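Documentation > Cellules à deux bras > Mise en service

4. Apprentissage d'une tâche de pliage avec le kit Ulura

Cette section s'applique au kit Kiment Ulura à deux bras, module textile installé. L'ancrage du plateau et le raccordement de l'armoire (section 3) doivent être terminés.

4.1 Préparation

1. Mettre l'armoire sous tension (24 V côté commande) et attendre la fin de l'initialisation.
2. Dégager le plateau. Retirer outils, vis et chutes d'emballage.
3. Dans Undo, le logiciel de commande, ouvrir Tâches > Textile > Nouvelle tâche.
4. Saisir les dimensions de la pièce. La longueur maximale admise est de 410 mm pour une prise à une seule pince.
5. Régler la force de serrage sur 4 pour le tissu éponge. Ne pas reprendre la valeur enregistrée pour les pièces rigides.

ATTENTION : rester hors de la zone de travail dès que le mode Auto est sélectionné, y compris si les deux bras sont immobiles.

4.2 Réglage du point de prise

6. Poser la serviette pliée en bande dans le sens de la longueur.
7. Passer en mode Manuel, vitesse réduite.
8. Amener la pince à la verticale du petit côté de la bande, puis descendre jusqu'à ce que les doigts pincent le bord du tissu contre le plateau.
9. Valider avec Enregistrer le point. L'autre bras doit rester en retrait sur le côté. 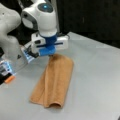

Karagiannis signale que, sur du tissu éponge épais, la force 4 ne lui suffit pas toujours et qu'il vaut mieux refaire le point de prise un peu plus en avant dans le tissu avant de toucher au serrage.

10. Soulever la pièce à vitesse réduite. Si elle glisse, annuler le point et reprendre à l'étape 8.
11. Enregistrer la tâche, puis lancer un cycle à vide.

Remarque : Undo conserve les points annulés jusqu'à la fermeture de la tâche. Pour les rappeler, ouvrir Historique > Points.

4.3 Entretien des doigts

Brosser les doigts à sec après chaque série. Les remplacer tous les 2 000 cycles, par paire. Le compteur se remet à zéro dans Maintenance > Pinces.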